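Home | Topics | Ask | Members
Search this site... Go
Filed under: Robot cells > Rules and good practice

Flarkix
We pick small white plastic parts with a two-finger gripper. What grip force should I write in our work sheet? My colleague wants one value for all parts.

Bromovside
Use the lowest force that holds the part safely, then write it per part number – never one value for all. We check again every 3000 cycles.

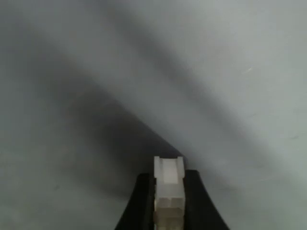 Who may change the force after the sheet is signed? Only the person who signed it, or their deputy, and the change must be written with the date.

Thaweesak
I agree with the above. In our shop we also test the part at 2 speeds, because a fast move needs more grip. Please look in your gripper manual too.

Pirach
just put 128 in the force field, works for me

Last edited 22nd October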